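Open Day at the Jalalbridge Automation Laboratory

The Jalalbridge Automation Laboratory held its annual open day on Jun 4, 2022. The laboratory welcomed 811 visitors over the course of the day, among them students from the surrounding school districts, members of local industry, and many families from the neighborhood. The doors opened at 11 in the morning, and the last tour left the front desk shortly before closing.

The program was opened by Leire Lozano, director of the laboratory, who thanked the Oyelaran Foundation for its continued support of public events. In her remarks, Ms. Lozano noted that much of the laboratory's work concerns ordinary objects and ordinary tasks. A machine that can weld a car door may still have trouble putting away a toy, she said, and the public is often surprised to learn how much study the second task requires.

Tours were organized in small groups and visited five stations on the ground floor. The most heavily attended was the two-arm sorting station, where the Cilico project is based. Cilico studies how a pair of robot arms can share one tabletop and sort small items by color without getting in each other's way. Staff explained the task to each group, then answered questions between runs.

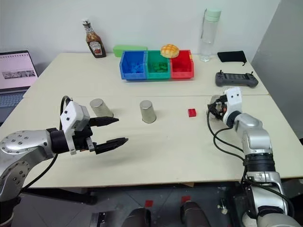 Each run at the station follows the same plan. A block is set out on the table, one of the arms picks it up, and the block is placed in the bin of the matching color. Household items that have no part in the sorting are left on the table on purpose. The arms must work past them and leave them where they stand, as they would need to do in a kitchen or a classroom. Cups are of particular interest to the team, as brushed metal reflects the light and can make distance hard to judge.

Hoi-yan Kwok, who leads the Cilico project, told visitors that the team had set itself a goal of 1000 recorded runs before the end of December. She was frank about the present limits of the system. Blocks that lie close against another object remain difficult to grasp, and a change in the room lighting can still cause the software to misjudge a color. Several younger visitors asked whether the arms could build with the blocks as well as sort them. Dr. Kwok replied that stacking is planned for a later phase of the project.

Elsewhere on the tour, the Vusik group presented its work on motion planning. Visitors were invited to draw a path on a screen and compare it with the path chosen by the planning software. The workshop was also open, and technical staff showed how gripper fingers are designed, cut, and tested before they are fitted to an arm.

A short panel discussion in the lecture hall closed the afternoon. Questions from the floor dealt mainly with safety, with the cost of small robot arms for schools, and with summer placements for high school students. Applications for placements are handled by the education office, and forms may be requested at the front desk during regular hours.

The laboratory wishes to thank all staff and students who gave their time to the event. Teachers who would like to arrange a class visit to the sorting station during the coming school year are asked to write to the education office, stating the grade level and the expected size of the group.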